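We use cookies to improve your experience. By continuing to browse, you accept our cookie policy. [Accept]

Snack box

A snack box is an open carton in which a household keeps packaged snacks, usually on the table and usually within reach of whoever bought the least. It differs from a cupboard chiefly in having no door to hide behind.

Contents are mixed: crackers, wrapped bars, pouches and small sweets. Pouches are commonly stood upright along a side, and bars go wherever a gap remains. Kerstin Åberg, in her pamphlet The Shared Carton, lists 30 methods of arrangement and concedes that most last one evening. Ourania Tsoukalas sorts by expiration date, a system admired by all and followed by Tsoukalas.

Most snack boxes began as shipping cartons. The flaps may be cut away or left on, the latter school holding that a flap slows people down.

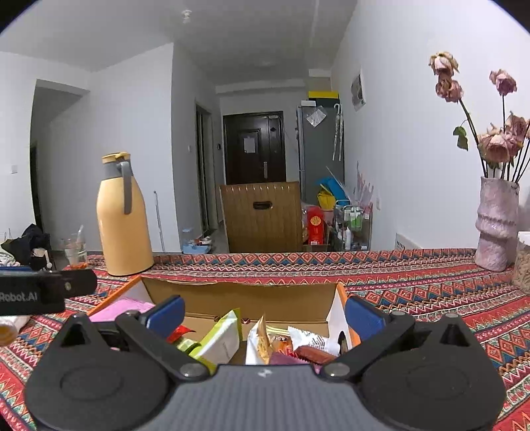
Refilling is traditionally the duty of the person who finishes the last bar, and is therefore rare.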